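Clearing the desk

September 6, 2023

I've been putting this off since July. The desk in the back room had turned into the place where post, chargers and mugs went to stay, so this morning I took the lot off and put it on the bed. It filled 3 boxes, and one of those went straight to recycling.

I'd forgotten how pale the top is, and that it has knots in the middle.

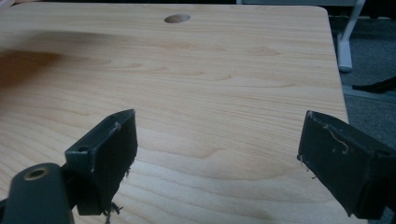 The desktop, with the cable hole at the back.

Only the lamp and the laptop are going back on – the printer can live on the shelf. Vesna wants the spare chair, so that's leaving too. I still need a longer extension lead before I can run everything through the hole. The drawers are next, probably at the weekend.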